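Pluda's folding crate and the long road home for empties

January 4, 2018

Oskari Honkanen picks up the phone on the second ring and starts talking about hinges before I've finished saying hello. "We changed the pin again yesterday," he says. "Come and see it, you can't understand it over the phone." So I drove out to Brenarley, where his small company, Pluda, has the back half of a former dairy warehouse, and he was right. I had to hear it. The old hinge clacked. The new one closes with a soft thump, and Oskari must have closed it for me fifteen times.

Pluda makes a folding steel crate for engine and gearbox parts, the kind of heavy, oily, awkward cargo that usually travels in a one-way wooden box. The crate goes out full, gets unpacked at the plant, folds flat, and comes back for the next load. It's a simple idea and plenty of people have had it. What got me out of bed early for this visit was the way Oskari has gone after the return trip, which most makers leave to the customer.

"Everybody designs the full crate," he says. "I spent my whole first year on the empty one. What does it weigh, how does it stack, who picks it up, where does it sit when it rains?"

He came to this from the shipping side. For nine years he planned loads for Lacerda, a freight forwarder, and he still talks like a planner, sketching container floors on whatever paper is near. He remembers a customer who had a yard full of returnable racks and no way to get them home at a sensible price. "They were good racks! Beautiful welding. But they folded to half height, so you paid to ship air. In the end they were sold for scrap."

The Pluda crate folds to 36 centimeters, feet included. Folded units lock into each other at the corners, so a stack can be lifted in one go by an ordinary forklift, and there are no loose parts at all. He's very firm about the loose parts. An early version had four removable posts, and after the first trial with Drastov, a gearbox rebuilder that agreed to be the test customer, the crates came back with posts missing, posts bent, and in one case a broom handle doing the job of a post.

"I kept the broom handle," he says, and he did. It hangs over the office door.

Drastov now has 70 crates in regular use, running between its rebuild shop and two assembly plants overseas. I asked what had surprised him most, and he went straight to the labels. Paper labels on steel fell off in the damp, and glue left a mess that the next label wouldn't stick to. The crates now have a shallow pressed pocket on the short side where a card slides in from the top, and the warehouse people at Drastov asked for it to be on both short sides, so that's coming too. "They were a bit shy about asking. I said no, please, tell me everything. Tell me what makes you swear."

Then we got onto strength, and he lit up all over again. Each crate is rated for 3000 pounds, and before a design change is approved a sample has to sit under 3900 for two full days and still fold without tools afterward. He likes that second part best. A crate that survives but jams is no use to anyone trying to clear a dock at four in the afternoon.

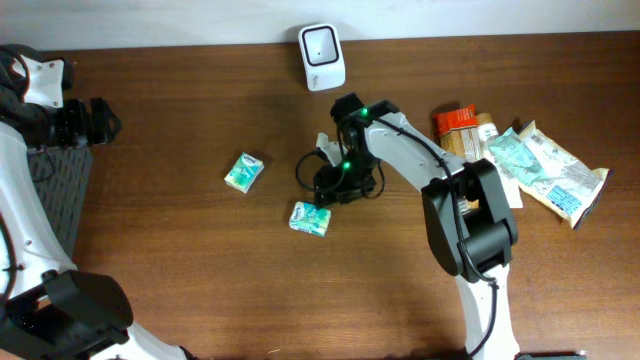
A pair of white and black robot arms over a brown wooden tabletop.

I asked about price, and he didn't dodge. One crate costs about eight times as much as a wooden box of the same size. For a single shipment he'll tell you to buy the wood. For a lane that runs every couple of weeks, with the same sender and the same receiver, he thinks the crate wins inside the second year, and he'll go through the sums with you line by line, freight on the empties included. He showed me the spreadsheet. It has a tab called "Bad luck."

The next thing is a half-length version for lighter parts, with first samples due in February. It has to stack with the full-size crates, two on one, and the corners aren't right yet. He had one on the floor with chalk marks all over it, and we got down on our knees to look at where the foot was riding up.

"Two millimeters," he said. "Maybe less. Can you hold that side?"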